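Final report – bench layout for taking apart and refitting desktop PCs
Zoia Yurchenko
Workshop project, second half

1. What I was trying to do

The shop gets old office desktops in batches and we strip and refit them for the Prurico lending scheme. Every bench did it differently. Screws in mugs, screws in lids, side panels leaning on the radiator. My project was to come up with one bench layout that anyone could walk up to and use, with a printed holder plate so the small parts have a fixed home. Budget was 500 for everything including filament. Spent less, see section 6.

Working name was Wandenen. It stuck, so the files are called that too (wandenen_plate_v5 is the one to print, ignore the others please).

2. Starting point

Spent the first while just watching people work and writing down what went wrong. Main notes:

– tower upright on the bench, person leaning over it, can't see the lower slots
– power supply screws and case screws mixed up, they are not the same thread on the older machines
– memory sticks put down on top of the panel, then the panel gets picked up
– screwdriver always on the wrong side
– cable ties cut and left inside the case (twice)

Also a log sheet was kept for lost parts, which had 1369 lines in it by the time I took it over. Lots of those are duplicates and some go back years. I didn't clean it up, not enough time, but I sorted by part type and case screws were on top by a long way. Slot covers second. Not a surprise to anybody in the shop.

3. Lying down vs. standing up

First decision, case goes on its side. Sounds obvious but half the shop had them upright. On its side with the panel off you look straight down into it and both hands are free. Downside is it takes up a lot more bench, and the rear bracket and slot area needs to stay reachable. I tried it with the rear end to the wall – bad, you end up turning the whole thing round to get at the cover screws. Rear end facing in toward the parts plate is better. Then the screws you take out of the back have the shortest trip.

Tried a rubber mat under the case. It did stop sliding but it also collected screws under the edge so the mat went.

4. The plate

Early versions were just a tray with square pockets. Problem with pockets: fingers don't fit. You tip the tray to get the screw out and then everything comes out. Version 2 had shallower pockets, same problem but less of it. Version 3 I gave up on pockets for the bigger parts and used upright holders, U shapes and open brackets, so a part slides in from above or from the front and you can still grab it by the sides.

Things I learned on the way, no particular order:

Clearance. Drew everything to the exact size of the part the first time. Nothing fit. Added a bit more each print until parts dropped in without pushing. Depends on the printer, the Savchuk machine in the back prints tighter than the other one.

Height. Low holders in front, tall stuff behind, otherwise your sleeve catches. I broke a holder off v3 this way, then somebody else broke the same one off the reprint.

Walls. Thin walls look fine and snap. Thick walls take forever. Settled in the middle.

Labels. I embossed letters on v4 and they were unreadable in one color. Dropped them. People learn the shapes after one machine anyway.

Flat base. It has to be really flat or it rocks, and the corners lifted on two of the prints. Brim on, slower first layer, ok after that.

5. Bench arrangement

Parts plate left, case right, next to each other and not with a gap in between. I had a gap at first for the screwdriver and it just became the place where screws went to die. Plate and case both square to the front edge of the table. Rails run left to right so you can line things up by the slots, no measuring needed. One warning – the slots on a rail table are exactly wide enough to swallow a small screw, so don't put loose ones straight down on it, use the plate. 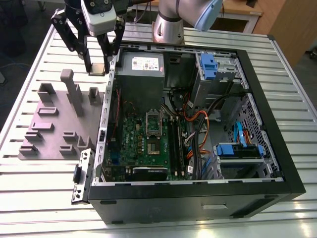 Order of work that came out best: panel off, look for cut ties and loose bits first, then rear covers, then cards, then memory, then drives. Refit backwards. We tried drives first and it means moving cables two times.

Black cases are hard to see into. Dark inside, dark connectors. A desk lamp helps but put it low and off to the side, from straight above the metal table throws it back in your eyes.

6. Costs and results

Total on the receipts 1798 in the old shop credits, wich is under the 500 once it's converted (Flendutetti does the conversion, sheet is in the folder). Most of it filament. Screwdriver set was already there.

Results I can stand behind: 5 machines done start to finish on the new layout, no screws on the log sheet for any of them. Small number, I know. The bigger batch didn't arrive until July and by then I was writing this.

7. Not finished

– holder for slot covers is too short, they lean
– no left-handed version. Mirroring the plate should do it but the bench order has to flip too, untested
– small form factor cases, didnt try any
– a lid or cover for the plate when work stops halfway

Print files and the sorted log are in the shared folder under Wandenen. Print v5 with the brim on.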